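Search notebook Go Clear

Bench notebook – Storevier teaching rig
Monday, written up late afternoon. J. Zacharias

We use cookies to remember your login. Accept / Manage

Started 9.40. Yuto already in, had the leader arm powered and zeroed. Good, saved me the first half hour.

Plan was pick and place by remote control, lid and small white part, until we had 100 usable demos. Didn't get there. See below.

First block: Yuto driving, me on the keyboard. He is very smooth on the approach and then stops dead above the part for a second or so while he lines up. Every time. Looked at the traces and the pause is there in all of them as a flat bit. Last month's policy learned exactly that flat bit and then sat there hovering for ever, so I don't want it in again. Asked him to keep moving even if the line-up is poorer. He says that feels wrong in the hand. It does, I tried it, but the traces are better.

Mervin's idea – trim the flats afterwards in Pikgate. Tried on 4 episodes. Works for the arm, but the video and the joint log go out of step where the cut is. Not using until he's fixed the stitching. Mervin has the files.

Second block: me driving. Threw out 7. Mostly my own fault, closing the gripper before the fingers were down far enough, so the part gets squeezed at the top and pops out sideways. Kept two of the pop-outs where I went back and got it cleanly. Thérèse wants recoveries in the set and I agree with her, as long as they're tagged. Tag is "recov", lower case, NOT "recovery", the loader ignores the long one without telling you. Lost a morning to that in August.

Lag: noticable after lunch. Leader to follower felt like stirring treacle. Jinfeng found the Haddad logger was still writing full-rate joint data to the shared drive as well as locally. Turned off the shared copy, feel came back straight away. Please leave it off. If you need the data copy it across at the end of the day like everybody else.

Third block, hand guiding. Put the arm in free mode and just pushed it through the move with one hand on the wrist. Far quicker to get a nice path, and the lid pick is much easier this way because you can feel the rim. But my arm is in half the video, so only good for the path, and the gripper has to be worked seperately from the pedal. Did 6 like that, saved under "handguide" in the Tunus folder. Don't mix them in with the others.

Gravity comp still slightly off at full reach, arm sinks if you let go. Support it when you come out of free mode. Yuto to redo the payload numbers.

To do
– start positions: we keep putting the part in the same place. Move it properly between runs, near edge too
– agree a start pose and stick to it, Yuto's is higher than mine
– lid the other way up, no demos of that at all yet
– Thérèse to check tags before anything goes to training
– ask Mervin re stitching, again

Packed up 17.20. Leader arm left on charge.

Get the lab digest by email. Subscribe

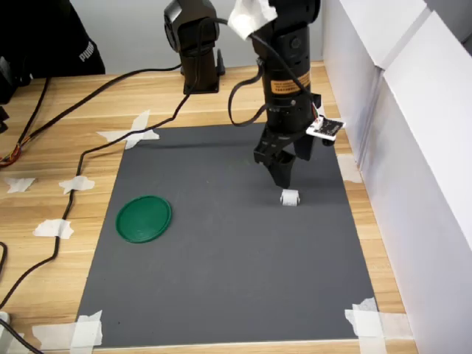 Can we put hand-guided and remote-control demos in the same training set?
Only if the camera views are dropped from the hand-guided ones, as the person's arm shows up in them and won't be there when the robot runs alone. The joint paths can be used together as long as both were recorded at the same rate.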